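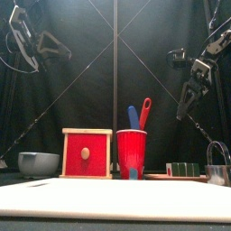 The kitchen bench set-up in the Lirkel test bay, with both arms raised. Photo: Lirkel

Automation firm Lirkel has begun comparing two finger designs for its two-armed bench robots, using ordinary kitchen items as the test pieces.

The work is led by test engineer Musyoka Kimaro. His group is trying a slim metal finger, sold under the name Bassi, against a broader moulded one called Ullow. Each design gets the same list of tasks, with the same controller settings and the same operators.

The list has 136 entries. It covers lifting, turning and handing items from one arm to the other, and takes in cups, bowls and small blocks. Kimaro said blocks were added after customers complained that earlier trials leaned too heavily on round objects.
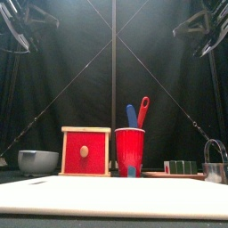 Vol. 9, No. 2 | Page 14

"A cup will forgive you a few millimetres," he said. "A block with square corners won't, and you find out very quickly whether your finger pads line up."

A first round was finished earlier this winter at the company's Skisport site. Operators logged 223 attempts with the Bassi fingers and completed 126 of them without a restart. The Ullow fingers have had fewer runs so far, 82 in all, and Lirkel is holding back those results until the totals match. 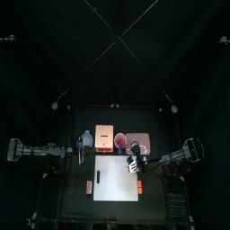

The two arms over the work table, with the white board at centre. Photo: Lirkel

Camera placement is also under review. The group records from fixed positions near the table and from small units at the wrist, and wants to know which views the operators rely on when the fingers block their line of sight. Kimaro said the wrist view was the favourite for close work, though two operators turned it off for handovers and said they found it distracting.
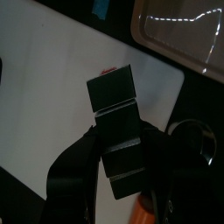
Some of the delay has come from the controllers. A software update in the first week changed how quickly the grippers closed, and a day of runs had to be thrown out and repeated. Settings are now locked until the comparison is done.

Lirkel expects to finish the second round in March. A short report will go to customers who already use the arms, and the task list will be available on request from the Skisport office.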